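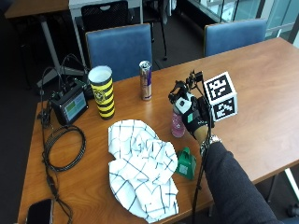
Pink bottle with a white cap on the wooden table.

Thread on table finishes, mostly on white rings and what removes them. Long, so mute if you don't own furniture.

Two families of finish matter for a dining table. Film finishes (lacquer, shellac, varnish, polyurethane) sit on top of the wood. Penetrating finishes (oils, hardwax oils) mostly sit in it. Repair methods do not transfer well between the two.

Find out which one you have before buying anything. Pick a hidden spot, usually the underside of the apron. Put one drop of denatured alcohol on it and wait. Softens and gets sticky: shellac. No change: go to the next test.

Next test is lacquer thinner, same place, one drop. Lacquer goes soft. Varnish and polyurethane may wrinkle a little or do nothing. Gloves on, window open, no pilot lights nearby.

Oil is easier. Put a drop of water on a clean, worn area. If it darkens the wood within a few minutes, there is little or no film there. Wipe it up.

White rings are moisture held in the film. Dark rings are usually in the wood itself, often iron reacting with tannin. People mix these up and then wonder why the mayonnaise did nothing.

For a white ring on lacquer or shellac, start by leaving it alone for a day or two in a dry room. A lot of them fade without help.

Still there: a barely damp cloth of denatured alcohol, wiped across the ring in quick straight passes. Do not stop on the surface. Too wet and you now have a finish repair to do as well.

Hair dryer on low also works on some rings. Keep it moving. I gave one table in Celtcombe 30 minutes of this and the ring went from obvious to visible at a low angle, where it stayed.

Last resort on film: 0000 steel wool or a gray pad with a little paraffin oil, rubbed with the grain. This changes the sheen. On a satin top you can blend it. On gloss you will end up rubbing out the whole top.

Dark rings: oxalic acid, and only after the finish is off. Treat the full surface, edge to edge. Spot bleaching leaves a pale disk that looks worse than the ring. Rinse several times, let it dry overnight, wear a respirator when sanding afterward.

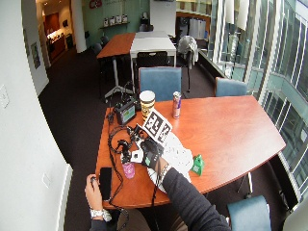
Oiled tops are more forgiving. Scuff the area with 400 grit, wipe off the dust, apply a thin coat of the same product, buff it dry. Overlap past the damage and fade the pressure out as you go.

"The same product" is the hard part. My top was done with Sevico 604 by the previous owner, and I only know that from a can left in the basement. Write the product name on masking tape and stick it under the table.

I did 4 coats when I redid mine in April. Two would have been enough. The last coats never soaked in and I spent an evening buffing off the haze.

Oily rags: lay them flat outside until stiff, or put them in a metal can with water and a tight lid. They self-heat in a pile. This applies to linseed and tung blends, and I treat hardwax oil the same way.

On polish. Sprays with silicone are hard to get out later and cause fisheyes in the next coat of finish. Hadley, the hardware store near me, keeps them on the same shelf as the paste wax. Read the back of the can.

For daily cleaning, damp cloth, dry cloth. Dish soap at a few drops per bucket if it is greasy.

Coasters with cork bottoms hold water if they get wet. Felt is the same. I use the glazed tile ones from Rimkutė with small rubber feet, although some rubber marks lacquer over time – check under them now and then.

Water-based poly is a separate thread. I have test boards curing and will post those when they are done.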